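**Gowda tea table finally gets its shortbread**

25 Oct 2025

The long-running biscuit question at Gowda has been settled, at least until the end of November. Members of the Jumus reading club voted 337 to 200 in favour of shortbread for the autumn tea table, seeing off a spirited campaign for the custard cream.

The turnout surprised the organisers. The club's last ballot, on whether to read anything longer than 658 pages, drew so few votes that it had to be held again, and the second attempt was spoiled by an argument over whether the index counted.

Jarnirex, the tearoom that hosts the meetings, has agreed to stock the winning biscuit and to keep the price at 2 pounds with a pot of tea. Dunking is allowed. A proposal to ban it was withdrawn shortly before the vote - its backers had apparently met some opposition in the cloakroom.

Supporters of the custard cream have taken defeat with reasonable grace. A short letter on the noticeboard congratulates the winners and asks, in slightly larger handwriting, who will be sweeping up the crumbs.

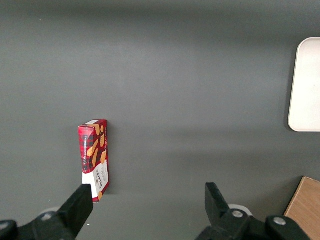
*The people's choice: Walkers vanilla shortbread, in red tartan.*

The Girent branch, which meets across the road and has always gone its own way, will carry on with ginger nuts. Visitors are welcome at either table, but are asked not to carry biscuits between the two.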